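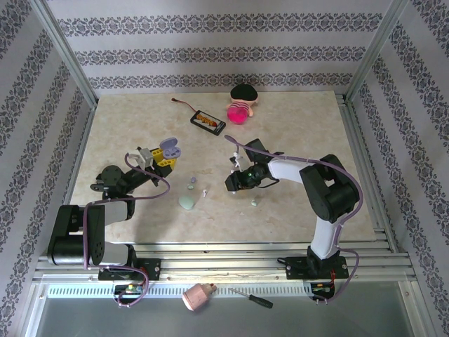
Week 2 of robotics club and we finally have both arms bolted to the rail and reaching for the same spot!! I've been grinning since lunch.

The task this term is clearing a messy table. Octavio Valdebenito picks the mess, and he empties his pockets and the club junk drawer to do it. Toy blocks, an earbud case, a battery holder, a little doll in a black hat. I love it.

Blocks are the left arm's favorite. Yellow and gray ones, nice straight sides, easy to grip. The pale green stone-shaped thing is my nemesis – it's rounded all over and the fingers just squeeze it away.

We're Team Skameck by the way. The other team is Bivora and they started 9 days before us, so yes, we are chasing.

Brenda Cabral wrote the part that keeps the two arms from fighting over the middle of the table. Each one has to ask for the space before it moves in. It's 50 lines and I've read it so many times now, it's so clean.

Cable tip for anyone building along: leave way more slack at the elbow than you think. We redid ours twice. The lavender cables were my pick and I stand by them.

Goal for the March showcase is 1,000 pickups logged across both arms. Drops count too, as long as you write them down!

Next up is handing a block from left to right in midair. Tried it in simulation last night and it threw the block – like, really threw it. More on Friday.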